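December 2020

The yellow button finally gets its own entry, seeing as I've spent two evenings fussing over the thing and the little green conveyor. 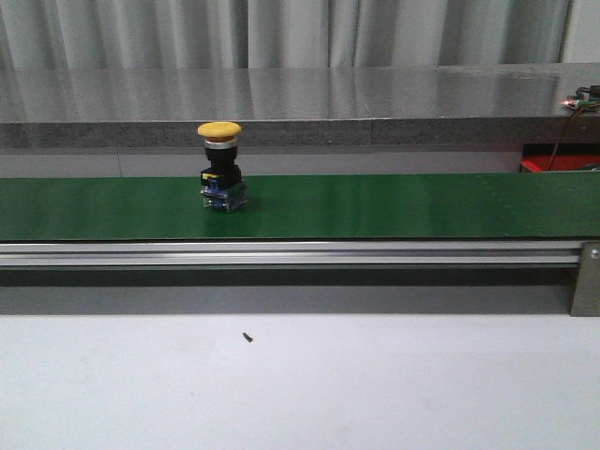
Signe Lindholm wrote back within the hour to say that an emergency stop ought to be red on top, full stop, and had I checked the contacts before I got carried away with the looks of it? She also wanted to know which end of the belt I'd be standing at, which I hadn't thought about at all.

Well, fair enough! I do like the yellow cap, with that thin red ring under it and the clear block at the bottom where you can see the blue bits inside (I'm a sucker for anything see-through). But she has a point about the color. Anyone walking up to a machine in a hurry is going to look for red, and I don't want to be explaining my taste in buttons at a moment like that. So I've written to Eklund for a red one, and the yellow can go on the practice panel I've been promising myself since September.

I still want to try the meter on it first. I found my notes from the Karkorham evening class, 28 pages in handwriting I can barely read, and there's a whole section on normally closed contacts with three exclamation marks next to it. No idea what got me so worked up, but I'll take my own word for it.

The end of the belt question is harder. I'm right-handed, so I'd been planning on the right, but then my sleeve would be hanging over the rollers every time I reached for something. Hjørdis thinks the front rail, smack in the middle, on a small bracket – she's probably right and I'll probably argue for another week anyway. I need to measure the grooves in the rail before I buy any bolts. Last time I guessed and ended up with a jar of the wrong ones.

Also, wipe down the white table. Also, call Mom back.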